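Grip force limits for soft bottles on a shared bench – what do you write down?

Posted by Aparecida Meireles, June 5, 2026

We have a two-finger gripper tool that several people use by hand to record picks, mostly plastic bottles with caps. Each person squeezes as they see fit and the recordings don't match. I've been asked to write one page of rules. Is there a standard I should copy, and what belongs on the page? 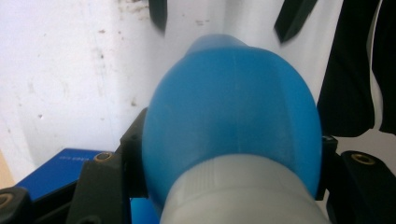 Ross Galbraith
There is no standard I know of that gives you a squeeze figure for a thin bottle, so don't spend a week looking. The general safety standards for robots deal with people getting hurt. Your page is house rules. Ours at Lokora has these:

Fingertips on opposite sides of the body, never on the cap.
Close until the item stops slipping, then stop. If the wall dents, open up and record the pick again.
Wipe the fingertip pads every 30 picks.
Write down the fill level. A 520 ml bottle that is full behaves nothing like the same one empty.
Check the linkage screws every 1000 cycles and sign the sheet.

We also keep failed picks, marked as failed. People used to delete them and we lost useful material that way.

Cleiton Figueiredo
just tell them to be gentle. we never had a page and it was fine

Aurelia Grabner
I'd keep most of Ross's list but change the cap rule. If the job later on is unscrewing, you need cap grips too, so put them in a separate set with their own name. Mixing the two cost us most of May.

Two things I would add. Say who may change the page – with us it is one person, and every version gets a number (we are on 17). And say what may be left on the work surface during a recording, otherwise each person decides for themselves. Either is fine, cleared or cluttered, but write it in the log.

Print it and put it by the bench. Ours was in a shared folder and hardly got read.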